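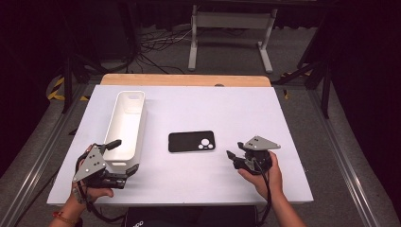 September, Saturday, 9.40 am

Phone case sorting, white table. Florin Onu's plan is one long bin per model, cases laid flat, camera end to the right. I said I'd try it before arguing.

Still not convinced. The long white bin is fine as a bin. It has a handle hole in each end, the rim is smooth and nothing catches on it. But it is narrow, and a case dropped in on the slant stays on the slant. Florin says they settle when you carry the bin. Mine didn't.

Second grumble is the white on white. A black case you find at once. The clear Silmont ones I expect to lose against this table, and we have 218 of them coming. Asked for a grey mat. Was told Nuvisholm manage without. Nuvisholm don't do clear ones, as far as I know.

The camera cut-outs are the only safe way to tell the models apart. Going by outline I put 9 of the Akard cases in with the Sandu ones, and the mistake only showed when I checked the holes. So: look at the holes first, ignore the corners. Florin has written "sort by size" on the sheet and I have crossed it out in pencil.

He reckons some 700 a day this way. I'd like to see it done by somebody other than Florin.

To do: try the bin crosswise at the back of the table. Ask again about the mat. Labels on the end wall, under the handle.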